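The Ferry Office at Stelport

The letter said the position would end when the last boat did.

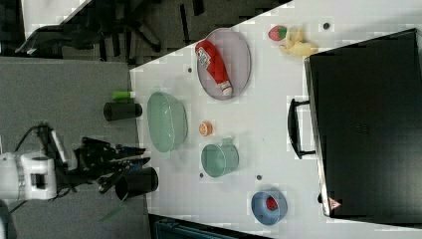 She read it twice at the counter and put it in the drawer with the stamps. It was February and the morning boat had carried 8 passengers, one of them a dog with its own ticket. The company charged half fare for dogs. She had asked once what a cat would cost and had been told to use her judgment.

The bridge at Elier was to open in spring. For years people had said it would never be built, and then one winter the piers were standing in the water.

A man came in out of the rain and wanted a return.

"There's a return today," she said. "After this month I can't say."

"I only want today."

She sold him the ticket. He stood by the heater and read the timetable on the wall, all of it, including the summer sailings.

"My mother came over on this," he said. "She was sick the whole way."

"It's 48 minutes."

"She talked about it for the rest of her life."

The boat came in late. She went down and took the rope, although that was not her job, and the man went aboard and sat at the back where the spray came over. She thought of telling him to move. He had his hat pulled down and both hands on the rail, and he was looking at the town.

When the boat had gone she went up and did the accounts. The company owed her 300 in back pay. She wrote the figure at the bottom of the page and underlined it. Then she took out the letter, turned it over, and began a list of what was hers in the office: the kettle, the blue chair, the radio.

She left the chair off in the end. It would never fit on the bus.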